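Why the Dernstead count takes so long

7/3/19

The Dernstead district council election was held eleven days ago and the final seat was only declared yesterday. Several people have written to me asking whether the delay points to something improper. I don't think it does. The delay comes from the rules, and the rules are public, so I will go through them.

Dernstead elects 70 members from a single list ballot. A party needs 5 percent of the valid vote to get in. Valid is the important word. Blank ballots are removed before the threshold is worked out, and so are ballots marked for more than one list. The base number therefore can't be fixed until every disputed ballot has been ruled on, and until the base is fixed, a small party sitting near the line is neither in nor out.

This year the Nekemance Union sat near the line. On election night it was at 4.96 percent. After the mail ballots it was at 5.03. After the first round of rulings on disputed ballots it fell back to 4.99, and that is where most of the news coverage stopped and the shouting started.

Mail ballots in this district go to one office, in Sternberg, and are opened only after the polling places close. The outer envelope is checked against the register, the inner envelope is separated, and the inner envelopes are mixed before anyone opens them. All of this is done by hand. The law allows machine counting but requires that any machine total be confirmed by a full hand count if a list finishes within a tenth of a point of the threshold. That condition was met, so the work was done twice. 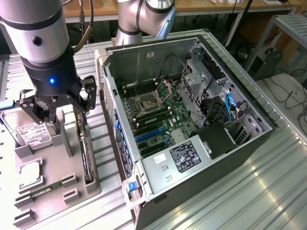
The second count changed the totals by 14 ballots across the whole district. Most of the difference came from two polling places in Luangrath where bundles had been labeled with the wrong list number. The bundles themselves were complete. The error was in the tally sheets, and it was corrected there, with the old figure crossed out and left readable, as the procedure requires.

The seats themselves are handed out by the highest averages method. Each list's vote is divided by one, two, three and so on, and the 70 largest results each take a seat. If the Nekemance Union is over the line, it takes three seats, and those come from the two largest lists. If it is under, its votes drop out and the three seats go back. This is why both large lists had lawyers in the room over what looked like a handful of ballots. A swing of three seats is enough to decide who can form a majority.

The final result put the Union at 5.01 percent. It has its three seats. The larger of the two big lists has said it will file a challenge, and it has 3000 reasons to do so in the form of disputed ballots, each with a written ruling attached. I have read only a small part of these. The ones I read were mostly about marks that strayed outside the box, and the rulings were consistent with one another. I can't speak for the rest.

There are two things I would change. The first is the timing of the rulings. At present each polling place sends its disputed ballots to the district board in one batch, after its own count is signed. They could be sent as they come up, which would take several days off the process and would not affect anyone's rights.

The second is the partial figures. The board posts percentages to two decimal places while the base number is still moving. Raw votes per list, with the number of ballots still under review printed next to them, would be a better table. A proposal along these lines was on the council's agenda last November and was put off without a vote.

The period for filing challenges is still open. I will post the text of the challenge when it is published.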